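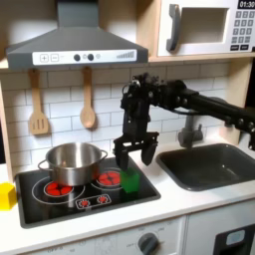
Folie 1: Arm mit Parallelgreifer am Kochfeld, grüner Würfel zwischen den Fingern.

Sprechernotizen, Beschaffungsplanung Manipulationsplätze
Vortragsteil 2, nach der Kaffeepause

Begrüßung kurz halten. Gegenstand ist der Gerätebedarf für die Tischplätze am Standort Irkosby. Softwarekosten sind im Vortrag von Prelbridge enthalten und werden hier nicht wiederholt.

Folie 2: Ausgangslage
Beantragt werden drei Arbeitsplätze mit je einem Arm. Zwei davon gehen in den Regelbetrieb, der dritte dient als Reserve und zum Einrichten neuer Aufgaben. Im ersten Entwurf fehlte der Reserveplatz. Bei einem Defekt am Handgelenk stand die Planung damit auf der Hälfte der Kapazität, und zwar für die gesamte Lieferzeit des Ersatzteils.
Nicht über einzelne Armmodelle diskutieren. Die Auswahl liegt beim Einkauf, die technischen Mindestanforderungen stehen im Anhang.

Folie 3: Was im Stückpreis fehlt
Der Armpreis dominiert jede Kalkulation und verdeckt die kleinen Positionen. Einzeln nennen:
Greiferfinger als Verschleißteil
Kabelsatz für das Handgelenk
Montageplatte und Befestigung
Netzteil, Not-Halt, Verteiler
Requisiten und Möbel
Für Finger, Kabel und Kleinteile sind je Platz 3247 Euro angesetzt. Der Betrag gilt für das erste Betriebsjahr und enthält keine Arbeitszeit. Falls die Frage kommt: Fracht ist nicht enthalten, sie wird bei Kaplan gesammelt abgerechnet.

Folie 4: Arbeitsumgebung

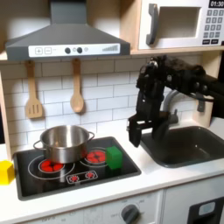 Möbel und Requisiten werden in Anträgen gern als Restposten geführt, obwohl sie die Aufstellfläche und die Montagehöhe des Arms bestimmen. Wir planen sie als eigene Position. Eine Spielküche ist in der Anschaffung billig, bringt aber enge Geometrie mit: Der Arm greift von rechts über das Spülbecken zum Kochfeld, der Wasserhahn steht dahinter, und über der Arbeitsplatte hängen Pfannenwender und Löffel. Für den Aufstellplan folgt daraus, dass die Seite mit dem Arm frei bleiben muss, auch bei der Wartung. Die Würfel kosten fast nichts, der Topf ebenso. Metalltöpfe mit spiegelnder Oberfläche bitte trotzdem doppelt bestellen, damit beim Austausch dasselbe Modell zur Verfügung steht. Nachkäufe mit abweichendem Durchmesser haben uns bei einer früheren Aufgabenreihe eine komplette Neuaufnahme der Referenz gekostet.

Folie 5: Lieferzeiten
Stonar nennt für die Arme 48 Arbeitstage ab Auftragseingang. Bestellung im Februar, sonst verschiebt sich die Inbetriebnahme hinter die Sommerpause. Möbel und Requisiten erst abrufen, wenn der Liefertermin der Arme schriftlich vorliegt. Der Lagerraum in Irkosby ist bis dahin belegt.
Montageplatten werden im Haus gefertigt. Zeichnung liegt vor, Bohrbild für den Armfuß muss noch gegen das Datenblatt geprüft werden.

Folie 6: Varianten
Variante A, Kauf aller Plätze. Höchste Anfangsausgabe, Abschreibung über die übliche Nutzungsdauer.
Variante B, Kauf der Regelplätze, Miete des Reserveplatzes. Die Miete läuft im Sachmittelbudget und belastet das Investitionsbudget nicht. Nachteil: Der Mietarm darf nicht umgebaut werden, eigene Finger sind laut Vertragsentwurf nur nach Freigabe zulässig.
Empfehlung ist Variante A. Bei Kürzung des Investitionsbudgets Variante B, auf keinen Fall Streichung der Verschleißteile.

Folie 7: Benötigte Entscheidung
Freigabe der Arme und des Kleinteilebudgets heute. Möbelposition kann nachgereicht werden.
Offen: Zuordnung der Kostenstelle für die Elektroinstallation. Antwort von Kaplan steht aus.

Reserve, falls Zeit bleibt: Tabelle mit den Wartungsintervallen zeigen. Sonst direkt zu den Fragen.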